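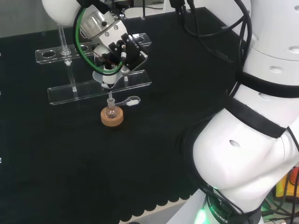 A flask ring, also called a flask stand or cork ring, is a short round support used to keep a round-bottom flask upright on a bench. The flask has no flat base and will roll if set down by itself. The ring holds the lower part of the bulb and leaves the neck free for a stopper, dropper or funnel.

Materials

Cork is the traditional material. It is light, grips glass well and does not scratch it, but it stains and crumbles with age. Wood and rubber rings are also common – rubber is easier to wash. The maker Keltima sells its rings in widths from 10 to 16 centimeters.

Use

The ring is placed on a level surface before the flask is filled. Powders are usually added with a small scoop through a funnel resting in the neck. 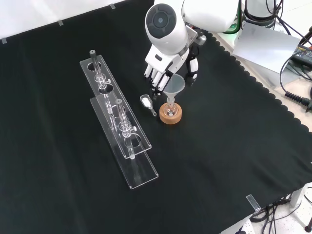 Liquids may be poured through the same kind of funnel or added by drop. A ring should fit the bulb closely, as a loose one lets the flask lean. Cork rings are not used on hot plates; a flask that is to be heated is held by a clamp or set in a heating mantle.

See also

Test tube rack
Dropper
Funnel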